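Melirov closes round with Skenero, Rodon stays in

For immediate release
July 8, 2024

Melirov, the warehouse scheduling software firm, has today closed its second funding round. Skenero leads. Rodon, in since the start, keeps its board seat and puts in a further sum. Terms not disclosed.

Money goes on three things: a bigger support desk, the new returns module, and a proper sales office outside the capital. Hiring starts this month. Up to 80 posts over the next two years, most of them technical.

"We ran lean for a long while, perhaps too long," said Zbigniew Kwiatkowski, chief executive. "Customers were asking for things we hadn't the people to build. Now we can get on with it."

The product is now used at 13 sites in four countries. Public money: none in this round. The earlier regional grant was paid back in full last year and the file is closed, in answer to several press queries recieved last week.
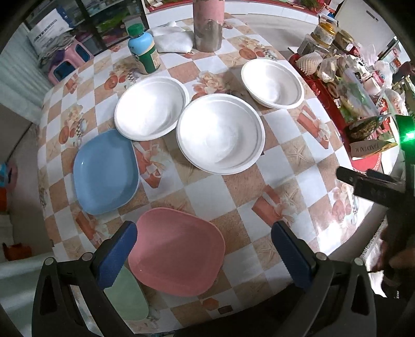

Board changes

Octavio Palma joins as non-executive director for Skenero. Mieczysław Żak steps down after the summer, stays on as adviser. Chair unchanged, Bogdan Kaczorowski.

Kaczorowski said: "Mieczysław read every set of accounts line by line and rang me about most of them. We'll miss that. Octavio knows the trade and asks awkward questions, so I expect the phone will keep going."

Existing staff option scheme carries on, no change to vesting. Small shareholders will get a letter with the new share table by the end of July. Anyone who has moved house please tell the company secretary, as a good few letters came back last time.

Customers

No price changes for current contracts. Returns module goes to a first group of users in the autumn, sign-up through your usual account manger. Old mobile app still supported until then.

Press contact

Shiela Ignacio, Melirov press office, Szczepańska. Interviews with Mr Kwiatkowski by phone only this week, mornings best. Logos and board portraits on request.

Ends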